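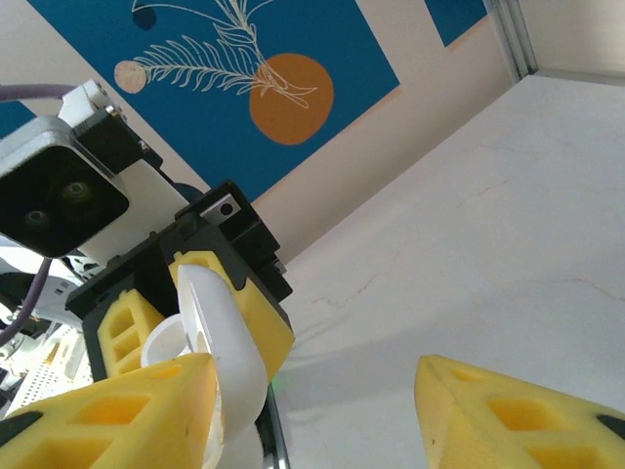

Panneau mural bleu à motif végétal.

Entretien des joints de plan de travail : rappel de la méthode

La note de mars sur les joints silicone appelait des précisions. Le produit retenu reste le Votutum, en cartouche, appliqué sur support dégraissé. Largeur du cordon : 10 mm au maximum. Au-delà, le retrait devient sensible et le bord se décolle.
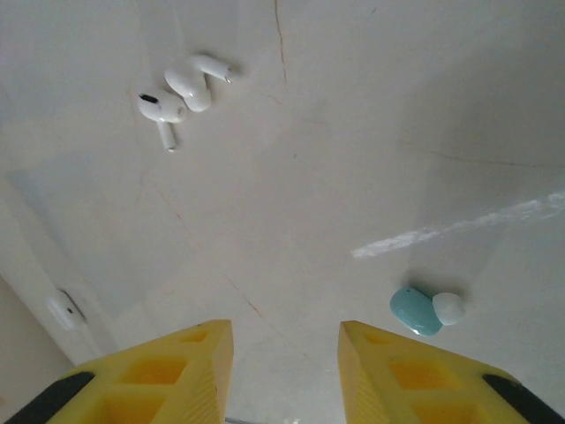
Gönül Kozan

L'ancien joint se retire à la lame, puis au solvant. Laisser évaporer 33 minutes avant la pose - le délai de 18 minutes imprimé dans la première notice Drinetti est à corriger.
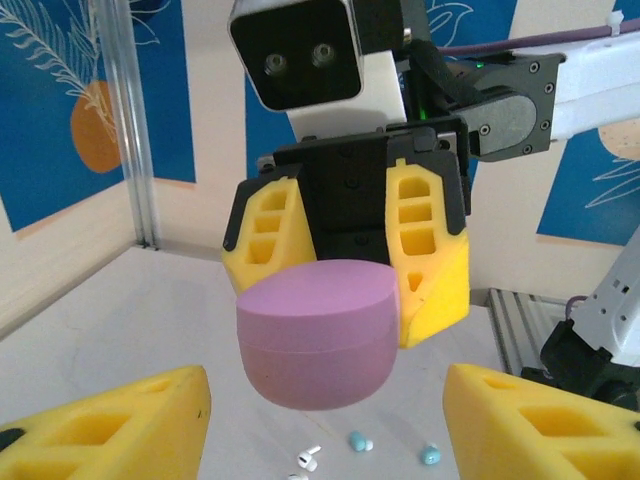 Le choix de la teinte se fait sur échantillon polymérisé. Le nuancier papier dérive, surtout dans les tons clairs. Un rose uni comme celui du petit boîtier arrondi se compare mal à un aplat imprimé : la surface bombée modifie la lecture. Prévoir un cordon d'essai de même profil que le joint définitif.

Ctibor Kollár tient à jour la liste des références compatibles, dont la gamme Jodine. Les teintes mates sont plus sensibles aux traces de lissage 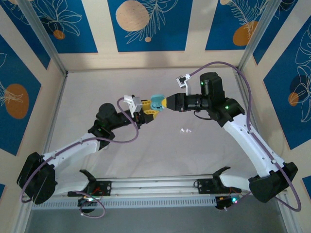
et demandent une spatule souple, passée une seule fois, sans eau savonneuse. Les restes de cartouche se rapportent au dépôt Karakaya, avant 18 heures.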